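Music > Competitions > Television talent shows

Allthorpe Sings

3 min read

Allthorpe Sings is a televised singing competition for unsigned solo vocalists and duos. It was created by the producer Dirceu Meireles and is made by the production company Brallov. Each season begins with open auditions in several towns and ends with a live final in Allthorpe, where the series is based.

Format

Open auditions are held over two weekends in July. Singers perform one song without accompaniment for a pair of music scouts, who may ask for a second. In the first season 2,040 people auditioned and 300 were called back. Of these, 60 went on to the studio rounds.

In the studio rounds each act sings with the house band, led by the keyboard player Anselmo Coutinho. Three judges score every performance out of ten. The lowest-scoring acts leave after each program, and ties are settled by a vote of the band. Viewers vote only in the semifinals and the final.
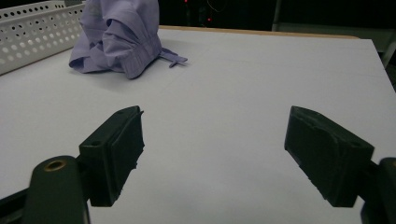
Original songs were not allowed in the first season. The rule was changed for the second, and contestants may now perform one song of their own, usually in the semifinal. Lyrics must be submitted to the producers before rehearsals start.

Judges and presenters

The original panel consisted of the soul singer Tainá Tavares, the songwriter Arnaldo Salgado and the vocal coach Marta Juška. Salgado left after two seasons to return to touring and was replaced by the folk singer Irena Ukalska. Kelly Sampaio has presented every season.

Venue

The final takes place in the Allthorpe Corn Hall, which has 578 seats. Tickets are given out by ballot. The earlier rounds are recorded at Brallov's own studio.

Prize

The winner receives studio time to record an album and a place on the bill of the Allthorpe summer concerts. Runners-up receive no prize, although several have later recorded with Coutinho's band.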